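Flena Cups: What We Learned From Putting Cups on a Table
Student project report, Design for Everyday Use
Ansel Marchetti

I picked cups for my project because I use one every single day and had never given them a thought. My roommate thought this was hilarious. She was doing chairs, like a normal person.

The question I ended up with (after my first two got turned down for being too big) was this: does having your own color of cup change how people share a break room? The break room on the second floor of Brannigan used to run on paper cups, and in October we went through 272 of them. I know because I was the one emptying the bin and writing it down in a notebook that now smells like old coffee.

In November I swapped the paper for plastic Flena cups. They're cheap, they're light, and if you drop one you don't have to get the broom out. The colors are soft, kind of like Easter candy, and I liked them right away. Six of us signed up, and everybody chose a color and put their name on a sheet taped inside the cabinet door. Two people wanted green. We settled it with a coin and I lost, so I've been the blue cup ever since!

Paper cup use went down to 242. Not exactly a headline. I was hoping to get under 100, and I'd even told my instructor so, which I regret. Part of the trouble was that only six of us had signed up and the whole floor uses that room. Another part was washing. The sink is down the hall, and once a cup has dried coffee in the bottom it's much easier to grab a paper one and promise yourself you'll deal with it later. I did this at least twice, and it was my own project.

Where the cups lived mattered more than I expected. For the first week they were stacked in the cabinet, and stacked cups are a pain: they stick together, and whoever has the bottom one has to take the whole tower apart. So I moved them out onto the white table and stood them in a row along the wall. People started putting them back in the row without being told, and I really loved seeing that. Drinks ended up there too, mostly bottled coffee, and I gave up on keeping the table for cups only.

If I did it again I'd ask for a drying rack near the table before anything else. I'd also try a heavier cup, maybe the Ondum kind with a handle, to see if people take better care of something that feels less like a picnic. And I'd start with more people, even if it meant repeating colors. 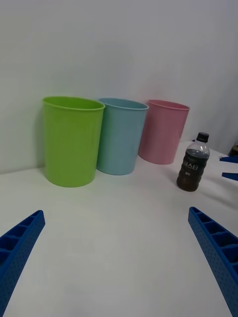
Agnese Sepp wrote back that the drying rack should have been in the plan from week one, and that she'd like to see the notebook pages added at the end, coffee smell and all. She also wondered whether the two people who wanted green would have washed their cups more often if they'd both gotten their way.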